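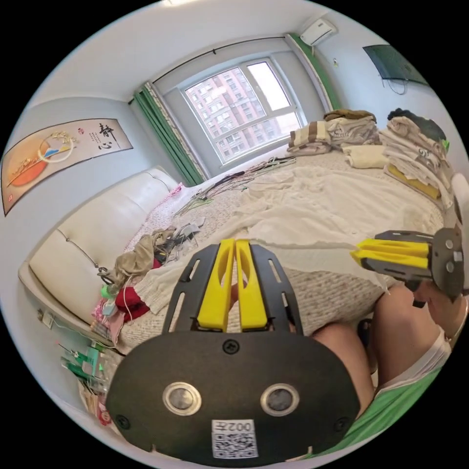
3.2 Collecting demonstrations in homes

Figure 2. A collection session in a bedroom, seen from the camera on one of the two hand-held grippers. Hangers, unsorted garments and folded piles share the bed.

All demonstrations of garment handling were gathered in lived-in homes with a pair of hand-held grippers. The operator holds one in each hand and does the household task with the gripper fingers. No robot arm is present during collection. We chose this set-up after a short trial in July, in which the Drelow arm pair was driven remotely in our own laboratory. The trial gave clean arm trajectories but very little variety in cloth, furniture or lighting, and operators tired quickly.

Each gripper carries a wide-angle camera which looks out over the fingers. The view is circular and takes in a large part of the room, as Figure 2 shows: the bed and the clothes on it can be seen together with the window, the ceiling and the upper walls. Fixed features of this kind matter for recovering the path of the gripper. Cloth moves and folds during a task and makes a poor landmark, whereas a window frame, a headboard or a wall picture stays where it is. The second gripper is also visible at the right of Figure 2, pointing in over the bed. We did not mask the other gripper or the operator's body out of the recordings, and the policy receives the full circular view scaled down to the input size given in Section 4.1.

Every gripper has a printed label with a number, a character for the side it belongs to and a square code. The label in Figure 2 reads "002左", the character meaning left. It appears upside down to the camera. The code is read at the start of each recording and sets which calibration file is used. Early on we relied on operators to type in the number, and two days of recordings had to be matched again by hand after a left and a right unit were exchanged.

Homes were found through Pranon, a home services firm, which also trained the operators. The data set contains 269 sessions from 18 homes, recorded up to December 31, 2019. A session covers one task in one room and is divided afterwards into episodes. Tasks were given as a single line of text, such as "sort the clothes on the bed" or "put the shirts on hangers", and the operator decided the order of the work. We gave no instruction on where piles should go or how a garment should be folded. The resulting differences between operators are large, and we return to them in Section 5.3.

Operators were asked to leave the room as they found it, apart from moving private papers and photographs out of sight. Beds therefore often held more than one kind of thing at once. In the session of Figure 2 there is a row of thin clothes hangers towards the window side of the bed, folded piles along the far right, and a jumble of garments and hangers nearer the headboard. We regard this as a harder and more useful starting state than the single flat garment used in the Ingvarsson benchmark, where the cloth lies on a plain table. It is also harder to label. Where one garment overlaps another of nearly the same colour, our annotators were told to mark the pair as one item and add a note.

Recordings were cut into episodes with Lulia, our annotation tool. An episode begins when a gripper starts to close on an item and ends when both grippers are clear of it. Episodes shorter than 2 seconds were dropped, as were those in which the path could not be recovered – most often when a large sheet covered the lens. A sample of 200 episodes was cut a second time by a different annotator, and the agreement is reported in Appendix B. Gripper width is taken from the distance between the fingers in the camera view and is stored with each video frame, together with the recovered pose.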